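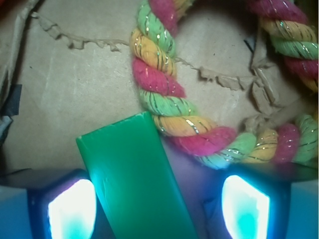
Necks, Feet and Elbows: body words in everyday English

Project report, second-year language module

When I chose this subject I thought it would be a small one. We all know that a bottle has a neck and a clock has hands, and I imagined I would fill a few pages with these and be finished by April. What I found instead was that body words are everywhere once you begin listening for them (my family have been very patient about this), and a good part of the project went into deciding what to leave out.

I worked with two collections of writing. The first was a run of parish newsletters from Otham, which are full of footpaths, the heads of queues and the mouths of drains. The second was the Oprea catalogue, a thick old hardware catalogue that I was kindly allowed to borrow for the whole term. I read both from beginning to end and copied every body word used for something that was not a body onto a slip, together with the sentence it came from. At the end I had 397 slips, which I typed into Grilum, the word-sorting program on our department's computers.

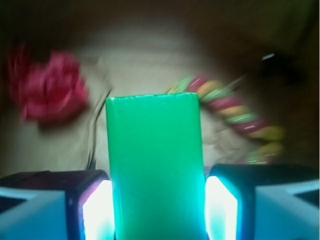 Sorting the slips took far longer than collecting them. My first plan was to group them by body part, so that all the feet went together, and then all the heads, and so on. It looked very tidy but told me little about why a word had been chosen. The foot of a hill is simply the lowest part of it, while the foot of a table also holds the table up. In the end I used two main groups: words borrowed for where a thing is, and words borrowed for what it does. Shape turned out to be harder to place than either, and I put it in as a note on each slip. The elbow of a pipe is named for its bend, and I am still not wholly happy with where I filed it.

The newsletters leaned strongly towards place, and the catalogue towards use. This makes sense to me now, as people writing about lanes and fields want to say where something is, and people selling hinges and brackets want to say what they will do for you.

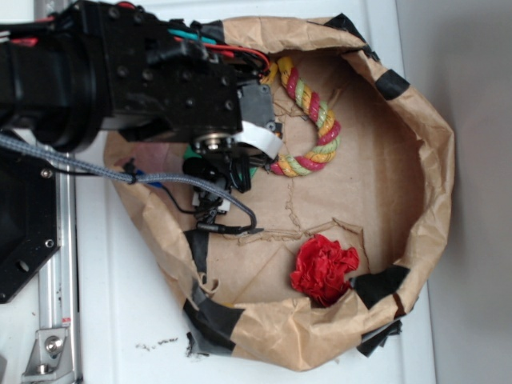
Arm was my favourite word of the whole project, and the one I could happily have written all these pages about. It covers the arm of a chair, the arm of a river and the arm of a company, and these have hardly anything in common beyond going out from something larger. With machines the likeness is much closer. The black robot arm in the photograph reaches out sideways and has a gripper hanging down at its end, just where we should expect a hand, and its thick round housing is the sort of part that gets called a joint. Three ideas from the body sit together there, and yet the white cable curling round the gripper is a ribbon cable, a name taken from the sewing box.

If I did this again I would add some speech. I had hoped to use the Herura recordings, but listening to them properly would have needed another term. I would also set myself a limit of up to 500 slips at the start and mark the doubtful ones as I went along, instead of going back to them in a muddle at the end.

Handed in Jul 18, 2023. The full list of slips is in the folder that goes with this report, with the newsletters first and the catalogue after them.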